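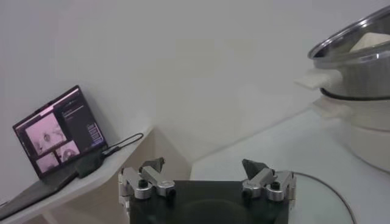 ロボットに料理をさせたいなら、まず蓋の開け閉めだけで一か月つぶす覚悟をしなよ、とTeodorに言われたのが6月のはじめでした。そのときは笑って聞き流したんですよ。蓋なんて持ち上げて横に置くだけでしょ、って。

はい、つぶれました。一か月、きれいに。

というわけで、共同工房「Ganby」で作っている蒸し器ロボットの続きです。前回の記事では腕の土台がぐらつく話で終わっていたので、その後どうなったか気になっていた方(いるのかな)、お待たせしました。土台はテーブルの天板の下に補強を入れたら落ち着きました。ネジの長さを間違えて買い直したのは内緒です。

やりたいことは単純で、蒸し器の蓋を左の腕がどけて、右の腕が肉まんを一つずつ皿に移す。それだけです。人間なら、おしゃべりしながら片手でやってしまう作業ですよね。私なんか、ふだんは菜箸でぶすっと刺して運んでます(行儀が悪い)。

蒸し器はネットで3,248円の電気式を買いました。最初は家にあったせいろでやるつもりだったんですが、蓋の縁が編んであって指先がすべるし、中が見えないのでカメラにも優しくない。ガラス蓋のものに替えたら、今度は透明すぎて蓋そのものが見つからないという、まあ予想できた罠に落ちました。カメラから見ると、ガラスってほとんど「ない」んですよね。後ろのテーブルがそのまま透けてしまうので。

結局、ガラスを探すのはやめて、金属の縁だけを探すようにしました。縁は光を拾ってくれるので、細い輪っかとしてそれなりに見えます。ただ、照明の当たり方で輪が途切れるんです! 夕方になると窓からの光が変わって、昼間うまくいっていた設定がまるでだめになる。いまは工房のブラインドを下ろして、天井の照明だけで作業しています。

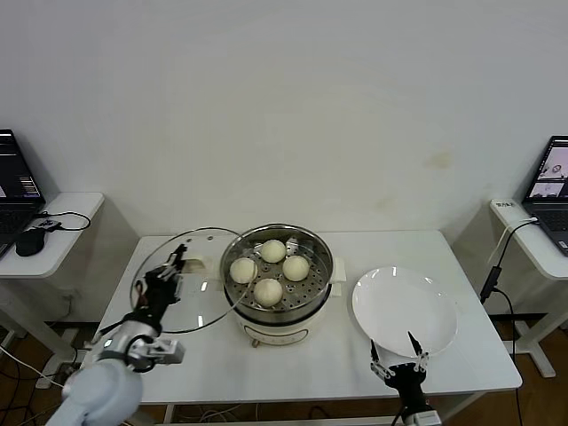

左手が蓋を支えているところ。お皿はまだ空っぽ。

この「蓋を立てたまま持っている」姿勢、わりと気に入っています。はじめは持ち上げてそのまま平らに横へ滑らせる動きにしていたんですが、それだと蓋の裏のしずくが肉まんの上にぼたぼた落ちる。水曜の夜に工房で試食したら、皮がふやけてべちゃっとしていて、Idun Tveitが一口かじって無言で皿に戻しました。言葉より効きました……。

そこで手首をひねって、蓋を90度近くまで起こしてから横へ逃がすことにしました。しずくは縁を伝って外側に垂れる、という作戦です。テーブルがびしょびしょになりますが、それは拭けばいい。肉まんは拭けませんからね。

ただ、蓋を起こすと重心が変わって、指の間でくるっと回ろうとするんですよ。縁をつまんでいるだけなので当然なんですけど。つまむ力を強くすればガラスが心配だし、弱いと回る。指先に滑り止めのシートを貼って、さらに起こす速度を落として、ようやく回らなくなりました。速度を落としたせいで、蓋を開けるだけで見ている側がちょっと眠くなるテンポになっています。

さて、つかむほうの話です。
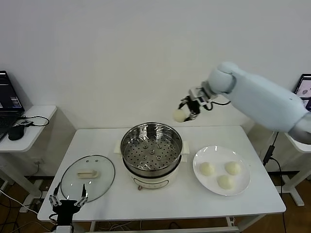

肉まんって、ロボットの練習相手としては相当いじわるだと思います。丸い、やわらかい、表面がつるっとしているようで、蒸したてだと妙に張り付く。右の腕には二本指のグリッパーを使っていて、いちばん悩んだのは指をどこまで閉じるかでした。閉じる幅を決め打ちにすると、小さめの個体は落ちるし、大きめの個体はつぶれて中身がこんにちはする。そこでモーターにかかる負荷を見て、少し重くなったら閉じるのをやめる、というやり方に変えました。写真のように蒸し器の右上あたりの高さまで持ち上げて、丸い形がちゃんと残っていると、親ばか丸出しで拍手してしまいます。皿のほうは、三角形にゆるく並べられれば合格ということにしました。もっとぎっしり詰めたい気持ちもあるんですが、隣同士がくっつくと皮が破れるので、ほどほどに間をあけています。

並べる位置は、皿の中心からのずれで指定しています。皿の置き場所が毎回ちょっとずつ動くので、最初に皿を探して、そこから計算する形です。白いテーブルに白い皿を置いた過去の自分には説教したい。色つきの皿にすれば一発で見つかるのに、「うちの食卓で使うのは白い皿だし」と変な意地を張っています。

動きの教え方は、手で動かして記録する方式に落ち着きました。Roaldが書いてくれた「Fotesis」という小さなソフトがあって、腕を動かしながら位置とカメラの映像をまとめて保存できます。これがなかったら、私は今ごろ座標を手打ちして泣いていたはず。画面の色がときどきおかしくなる不具合があるんですが、Roaldいわく仕様だそうです。絶対ちがうと思う。

記録は一晩に14回と決めています。それ以上やると私の集中力が切れて、雑な動きを教えてしまうんですよね。ロボットは雑なところまでしっかり真似します。以前、疲れて肉まんを皿の上で少し放り投げるように置いたら、次の日からその「ぽいっ」を律儀に再現するようになって、それを消すのにまた一晩かかりました。

それから、地味に助かったのが本物の肉まんを使うのをやめたことです。いえ、やめたというか、回数を減らしたんです。毎回蒸していると電気代も食費もかかるし、何より食べきれない。ふだんの練習は冷めて固くなったやつを使い回して、仕上げの確認だけ蒸したてにしています。固いほうが当然つかみやすいので、昼間に自信をつけて夜にへし折られるというサイクルができました。
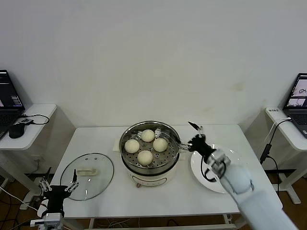

で、いま残っている宿題がふたつあります。

ひとつは蓋を戻す動き。どけるほうはだいぶ安定したのに、戻すほうがまだまだです。縁と縁がぴたっと合う位置に下ろさないといけないのに、ほんの少しずれただけで片側が浮いて、そこから湯気が逃げる。人間だったら、置いてからカタカタッと揺すって直しますよね。あの「カタカタッ」をどう教えたらいいのか、いい案があったらコメント欄で教えてください。本気で募集中です。

もうひとつは左右の腕の譲り合い。いまは左が完全に止まってから右が動き出すようにしていて、安全だけどとにかく遅いんです。同時に動かしたら一度、右の腕のケーブルを左の指が引っかけそうになって、慌てて停止ボタンを押しました。心臓に悪い。ケーブルは腕に沿ってもう少しまとめるつもりで、面ファスナーのバンドを注文しました。床の配線も、いいかげんなんとかします。先週つまずいたので。

そうそう、コメントで「肉まんの次は何をやらせるんですか」と聞かれていたんですが、候補はシュウマイです。小さくて数が多いから練習回数は稼げそう。ただTeodorに話したら、グリンピースを落とさずに運べるのか、と真顔で返されてしまって、今ちょっと揺れています。グリンピース抜きのシュウマイでもいいですかね?

次回は蓋を戻す話の続きを書きます。その前に冷凍庫の肉まんをどうにかしないといけないので、今夜もたぶん肉まんです。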